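The Relay Deserves Better Than the Last Ten Minutes

Every track meet I have attended ends the same way. The 4x400 is announced, the people around me look at their phones, and a third of the stands get up to beat the traffic. They sat through four heats of the 1500. They sat through the hammer, or at least through the net. Then, with the best event of the day lined up and shaking out its legs, they go and look for the car.

I blame the schedule. Someone decided long ago that the mile relay should close the program, on the theory that you save the good stuff for the end. It works for fireworks, which last twenty minutes and start after dinner. It works less well for a college meet that began at nine in the morning with the javelin and has been running late ever since a false start in the hurdles led to a conversation.

At the Skellside Invitational last May I sat in row 5, having paid for row 5, and counted the crowd for this column. There were 635 people in the stands at noon. When the gun went for the women's 4x400 there were 257, and a good number of those were related to someone on the infield. What the rest missed was a third leg in which Umik, the club team with the borrowed-looking singlets, came from 50 meters down and handed off in second place. The announcer by then was reading out a license plate.

My proposal is simple and has been turned down twice. Run the relay at the halfway point. Put it right after the 100, when the seats are full and the hot dogs are still a reasonable color. Coaches will tell you it can't be done, as the same athletes run the open 400 and need the rest. Fine. Move the open 400 to the end. It is a noble race and it hurts to look at, and the people who love it would stay for it in a hailstorm.

The other objection is team scoring. A close meet, I'm told, comes down to the final relay, and what could be more exciting? I agree, on the rare afternoons when it happens. Most meets are settled somewhere around the triple jump, and the last relay decides who gets to the bus first.
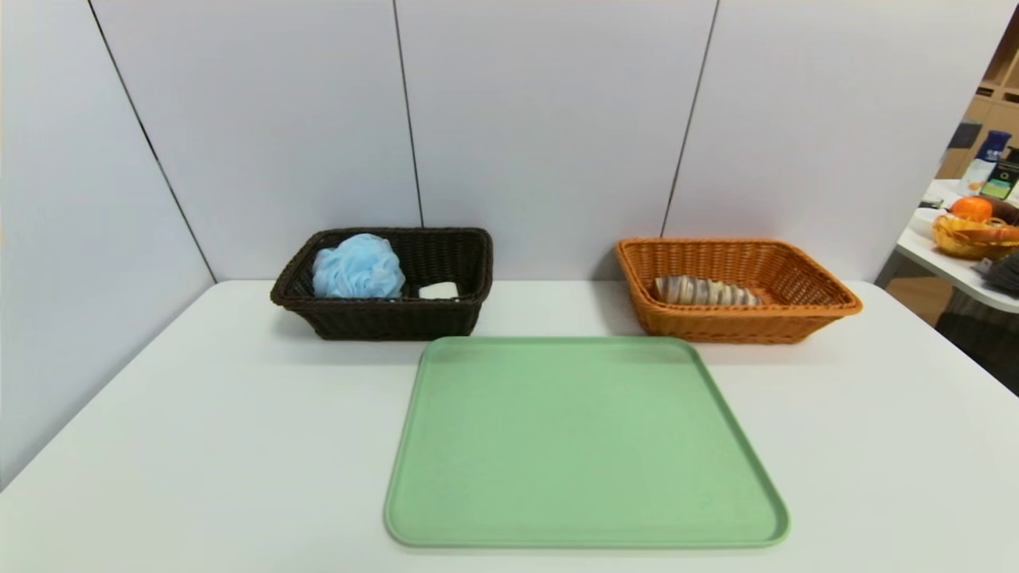 Mircea Hodoroagă

Proma, the timing company that handles most of our local meets, already posts results by the minute, so the order of events makes little difference to the tent. The officials at Belay tried a midday relay in January, indoors, and the worst I heard was that the pole vaulters felt upstaged. Pole vaulters always feel upstaged. They carry their equipment on the roof of a van and have earned the right to complain.

I'll be back at Skellside this spring with a seat cushion and a schedule I expect to dislike. If the relay is last again, I will stay for it, and there will be plenty of room to put my feet up.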